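Chores, Part 2: Can They Clear a Table Yet?

09/08/2023

Hi again! For anyone new, I write about whether machines can take over the boring jobs, the ones at home and the ones in the back of a shop. My first post back in March was all laundry, and I got more than 800 comments on it, most of them from people who want a machine to match socks. (Me too. Still waiting.)

This time I've been at Dulmont, where Wálter Inga and his crew have a pair of arms working on the small stuff: pick it up, put it down, put it away. I went in expecting to be bored by a machine moving groceries two inches to the left, and I stayed until they turned the lights off on me. There's only one picture up so far, the rest will follow when I've sorted through them. 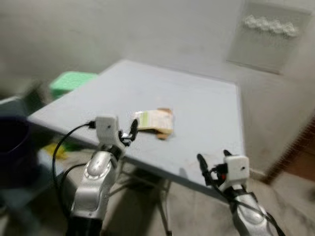

Both arms up at the table, with one small packaged snack to deal with.

I love this one because it's such a nothing job. You or I would grab that packet on the way past and never think about it. For the arms it's a whole project! A wrapper can crinkle and slide, and the thing inside might be soft, so the fingers have to close enough to hold on and still not flatten somebody's lunch. Wálter told me he'd take a nice hard plastic block over a wrapped bun any day of the week.

I asked him what I always ask, which is when I can have one in my kitchen. He laughed and said to ask him again in 3 years. Then he said the shop-floor version will come sooner, putting stray items back in the right crate after closing, that kind of thing. A store can decide where every crate lives. My kitchen has a different layout every morning depending on who made breakfast.

They keep a running tally of practice grabs and it had just passed 4000 when I visited, which sounds like a ton until you think how many times a toddler drops a cracker before getting good at it. My own feeling is that picking up one thing from a clear bit of table is close. Wiping the table afterward, with crumbs and a sticky ring from a juice glass? I'm not holding my breath. And please don't write to me about dishes, I have a whole separate post on dishes coming and I'm grumpy about it already.

Next stop is Harawira, where I'm told there's a machine that folds towels (we'll see). If you work somewhere that's trying this sort of thing for real, stocking shelves or bagging or sweeping up, leave me a note in the comments, I'd love to come and look.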